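Opinion | Automation & Retail

A Handling Kit Should Be Judged on the Second Shoe 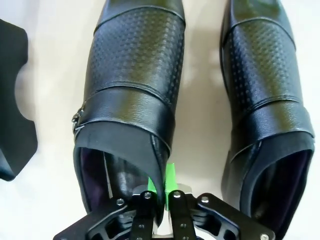 The sales literature for the Zellitz handling kit makes a modest claim, and modest claims deserve a careful reading. The company does not say that its gripper will replace the staff of a shoe returns room. It says that the kit will pick up a shoe, turn it, set it beside its partner and leave the pair ready for boxing. Stores and warehouses are being asked to sign service contracts on the strength of that sentence.

This writer believes that the kit merits a trial and that the contract, as now offered, does not merit a signature.

The case for a trial is easily made. Returned footwear is slow work. Each pair must be taken out, checked for wear, matched and put back in an order the next customer will accept. Dress shoes are the hardest part of the trade. Polished black leather shows every mark, and a strap with a buckle gives a careless hand something to catch on. A parallel gripper that takes the shoe by the heel edge, where the leather is stiff and the customer seldom looks, is a sensible choice. It leaves the toe and the instep alone. Earlier kits, including the first one sold by Gaveneo, used suction on the upper, and buyers of textured leather soon learned how poorly a cup holds against a raised pattern.

The wrist camera is also well judged. An overhead camera sees the table and loses the shoe as soon as the arm moves across it. A camera that travels with the fingers keeps the heel in view during the approach, which is the moment that matters most.

The difficulty lies in what the buyer is asked to pay for. Under the standard terms, Zellitz counts a "handled item" each time the fingers close and open again. A pair is therefore two items, and a shoe that has to be gripped again becomes a third. Domingo Gaete, who manages returns for the Stanciu stores, reviewed the billing record from his own trial in February. It listed 3427 handled items. He was unable to learn from the same record how many pairs had reached a box.

This is a serious omission. A retailer does not sell left shoes. If one shoe is placed well and the other is left at an angle, or is pushed by the hardware while its partner is being gripped, a person must step in, and the labor that was to be saved has been spent. Two shoes set close together leave little room for a gripper with wide side plates. The brochure gives finger width to the millimeter – it gives the full width of the assembly nowhere.

There is the further matter of wear. Replacement finger pads are sold in packs of 10, and the contract makes the customer responsible for changing them. It does not state when a pad should be considered worn, nor who pays when a worn pad marks the leather. Coltix, which offers a slower arm at a higher monthly fee, accepts liability for surface damage in writing. Zellitz should do the same.

Xolani Ngcobo, who advises smaller retailers on equipment leases, has proposed a simple remedy. The unit of billing would be the completed pair, placed and accepted, and the trial period would run for six weeks at the buyer's own site with the buyer's own stock. His proposal is reasonable. It would cost a confident supplier very little.

Until such terms are offered, managers should accept the demonstration, decline the long contract, and ask to see the figures for pairs.

58 shares | 3 comments

hollis_r
We ran the Gaveneo suction kit for one season. Fine on sneakers, useless on anything woven. The point about per-grip billing is correct and I wish our buyer had read it first.

M. Tarrant
Does the author know whether the pads come in a softer grade? Our concern is patent leather, and the rep could not tell us.

backroom_bee
Matching pairs is the easy part. Let me know when it can get the tissue paper back in.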